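Velis Holiday Lets: Owner's Set-up Guide
Section 4. Locks, keys and the handover of the apartment

By the Flondero guide team, updated in May

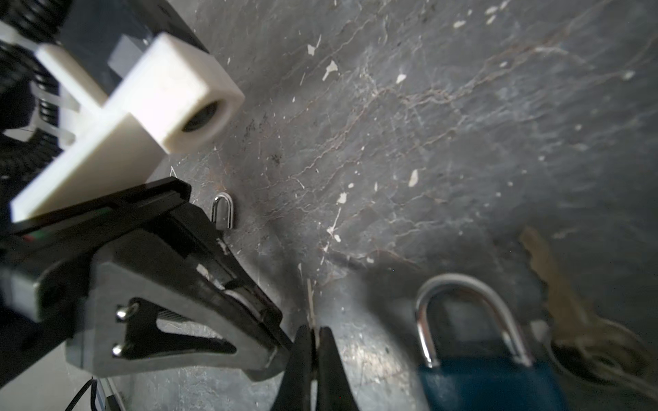
Fig. 4. Two padlocks and a bunch of keys.

This section explains how to prepare the keys of your apartment before the first guest comes. Please read it until the end before you begin. You will need one free evening, paper labels, a pen which does not wash off, and all keys that you possess for the property, also the old ones.

4.1 Sorting the keys

1. Put all keys on a table with good light. Take them off their rings.
2. Try each key in each lock of the apartment. Do this with the door open, so you do not lock yourself outside.
3. When a key opens a lock, write the label at once. Do not leave it for later.
4. Keys which open nothing go into a separate envelope. Keep the envelope for one season. After this you can throw them away.
5. Make three sets: one for the guest, one for the cleaner, one for yourself.

Note: Never write the address or the apartment number on a label. Use a color or a simple word, for example "cellar" or "gate".

4.2 Padlocks for the cellar and the bicycle room

Many of our owners in Dretby have a cellar compartment with a wooden door and a padlock. The guest should receive access only if you offer storage in your listing.

1. Measure the staple of the door before you buy. The shackle must go through without force.
2. For an inside door, a padlock with a body of 40 mm is sufficient.
3. For a gate which stands in the rain, choose a model with a cover over the keyhole.
4. Open and close the padlock several times with each of its keys. A copied key sometimes turns in one direction and sticks in the other.
5. Put a little graphite powder in the keyhole two times per year.

Caution: Do not use cooking oil in a lock. It becomes sticky and collects dust, and in winter the key may break inside.

Caution: The private closet of the owner must have a different key from the cellar. Please check this also when both padlocks were bought in one package, as they are often sold "keyed alike".

4.3 The key box

1. Mount the key box on a solid wall, at the height of the chest. Ask the house management for permission before you drill.
2. Choose a code of four digits. Do not use the house number or the year of building.
3. Put the guest set inside and close the cover. Pull on it to test.
4. Enter the code in your Velis account under "Arrival". The guest receives it at 11 in the morning on the day of arrival.
5. Change the code after each departure.

Note: Owners in the Čierny building have no permission for boxes on the facade. Use the shelf in the entrance hall, which is behind the coded door.

4.4 When a key is lost

1. Ask the guest to search in the luggage and in the car. Most keys are found there.
2. Give out your own set, not the set of the cleaner.
3. If the key is not found until departure, change the cylinder or the padlock. You may keep up to 100 euros of the deposit for this work. Keep the receipt.
4. If the lost key belongs also to the main entrance, inform the house management on the same day.

For the electricity meter and the water valve, continue with section 5.

Comments

dora_k: Point 4 in 4.1 came too late for me, I threw away a key in spring and it was for the mailbox. Had to pay for a new lock.

Owner on 2nd floor: Is it possible to have the code sent earlier than 11? My guests come with the night train and they stand in front of the door at 7.

Flondero guide team: Yes, go to "Arrival" and choose "Early code". The cleaner must confirm first that the apartment is ready.

baltic77: graphite works well but wear gloves, it took me two days to get it off my fingers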